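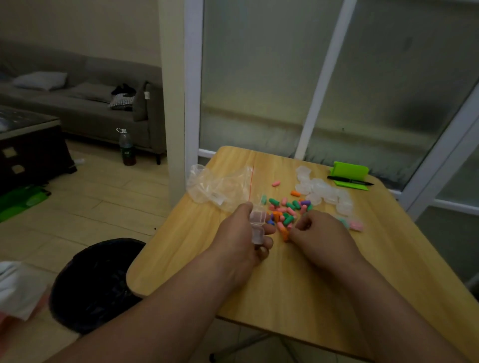
Will there still be something for us to do once the machines are in? One of our packers asked it at the first planning meeting in July, before the coffee had even been poured, and it was a fair thing to ask. It has shaped most of what Sellutik has become.

# About Sellutik

We're a packing company in Cumasstead, and small things are our specialty. Foam earplugs into little clear cases, cases into cartons, cartons onto the truck. We also do sewing notions, spare washers and sample kits, but earplugs are where we started and they still fill most of our week.

There are 22 of us. We love this work, and we love talking about it (ask anyone who has sat next to us at a wedding).

## What we've automated

For years, every step was done by hand, including the ones that left people with sore shoulders. Cartons had to be folded, taped, labeled and stacked, and whoever was on the end of the line went home tired in a way that a good night's sleep didn't fix.

Our carton line now does the folding and taping, and a palletizing arm does the stacking. We call the whole setup Prirkivico, a name that came out of a lunch break and stuck. It can close 93 cartons an hour, and on a good day we let it!

Filling the cases is still handwork. Foam squashes, rolls and clings to its neighbors, and fingers are wonderful at sorting that out. You pick up a pair, check the color and the ends, tuck them in and reach for the next case. We've tried two feeders for loose earplugs so far and sent both back. A third is on trial with our partners at Ammann, and our packers are the ones scoring it.

## What changed for the people here

Quite a lot, and we're still getting used to some of it.

- Nobody lifts full cartons onto pallets anymore.
- Nine of us have trained to run and clear the carton line, and that training is paid at the full hourly rate.
- Packers set the speed. If the line gets ahead of the tables, it waits.
- Late shift is gone. Most of us cheered, though a few miss the quiet and the evening pay, and we're still working on that second part.

The jobs feel different too. There's more checking and adjusting in the day, more walking over to see why a sensor is sulking. Some people took to it in a week. Others prefer a table, a heap of earplugs and the radio, and there's plenty of that to go around - our last big order was 1041 cartons, every case in it filled by hand.

## Come and see us

We run open mornings for customers, school groups and anyone thinking of applying. You'll get to fill a few cases yourself, and you can stop the line with the big button if you ask first. Write to the office in Cumasstead and tell us how many of you are coming, so we can put out enough chairs.

Page updated Tuesday, January 13, 2026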